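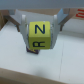

Letter blocks, Durnelura set

The Durnelura letter blocks are plain colored cubes with one capital printed on each face. Letters are bold and have no serifs, so they read well from across a table. The yellow blocks carry dark navy print.

Orientation varies from face to face. On the yellow block, the N stands upright while the R on the next face lies on its side - turn the block a quarter and the R comes upright. Purple blocks are marked in yellow.

A full box holds 90 blocks. The larger Meravard box holds 200 and ships with a flat tray and a printed word list.

For sorting, use a matte white surface. Gloss tops throw glare onto the print, and dark tops hide the purple blocks. Sort by color first, then by letter.

Wipe with a damp cloth and dry before boxing. Do not soak. Spare blocks are sold singly through the Drisotham shop - quote the color and one letter when ordering. Restock is due in June.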